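Amstead Home Textiles - Customer Care
Ticket 2528: Block-pattern tablecloth, color transfer and creasing
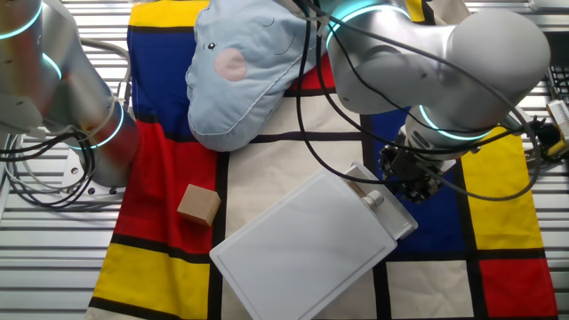 Status: Closed
Opened: April 13, 2022
Product: Mosen tablecloth, primary colors on off-white
Order reference: Ondieki 102

Issue reported
The customer states that a faint pink mark appeared on an off-white panel next to the red block after the first wash. The customer also reports fold lines that remain after the cloth has been laid out overnight. The cloth was purchased in March and washed with other household linen.

Initial response
The customer was asked to confirm the wash temperature, the detergent used and whether the cloth had been left in the machine after the cycle ended. The customer confirmed a warm wash with Zostus powder. The cloth remained in the drum until the following morning.

Action taken
1. The customer was advised to soak the cloth in cold water for three hours, changing the water once, and to keep it out of the dryer until the mark had cleared.
2. For the fold lines, the customer was advised to iron on the reverse side at a medium setting while the cloth was still slightly damp - the black lines should not be ironed from the front.
3. Care sheet 200 was sent by email.

Customer update
The mark cleared after a second soak. One fold line is still faintly visible near the hem, and the customer does not wish to pursue it. A replacement was offered and declined.

Resolution
Closed with the agreement of the customer. The ticket may be reopened by replying to the original message.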